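**Anyone here learning to read Odano script from scratch?**

**plumjacket**
So I finally caved and signed up for the beginner Odano course on Umau. I can hold a slow conversation already (my in-laws are very patient) but I can't read a menu! Do I learn all the letters first, or just pick them up as I go along?

**tess_in_jamthorpe**
Letters first, please. I skipped them and lived off the romanized spelling for my first 962 flashcards, and then had to redo every single one. I'm still a bit sore over it.

**oldmarrow**
Gonna disagree with Tess. I tried the chart method twice and quit twice. What worked for me was reading kids' comics with the Yao dictionary open and looking up whatever I didn't know. Slow, sure, but I was reading real words the first night.

**tess_in_jamthorpe**
Comics are fine once you can tell the two "r" letters apart, which you couldn't, as I recall from your posts lol

**oldmarrow**
Still can't when it's handwritten!

**kettle9**
I'm somewhere in the middle. I did five letters a day, writing each one by hand while saying it out loud, and read shop signs on my walk home. My Umau streak is 161 days now and I've got 1,124 words I can read without sounding them out. 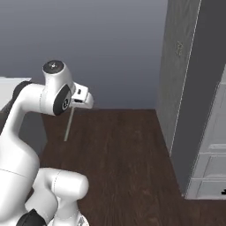 The handwriting part made the biggest difference for me, way more than tapping on a screen. Get squared paper if you can, the tall letters come out a mess on lined.

**plumjacket**
OK, squared paper ordered. Is there a word list you'd all use? The one in the course has 2,000 and half of it is office stuff.

**kettle9**
Skip the office units, do food and family. You wanted menus, right?

**oldmarrow**
And comics.

**tess_in_jamthorpe**
After the letters. Post your first page on Saturday, plum, I want to see those r's.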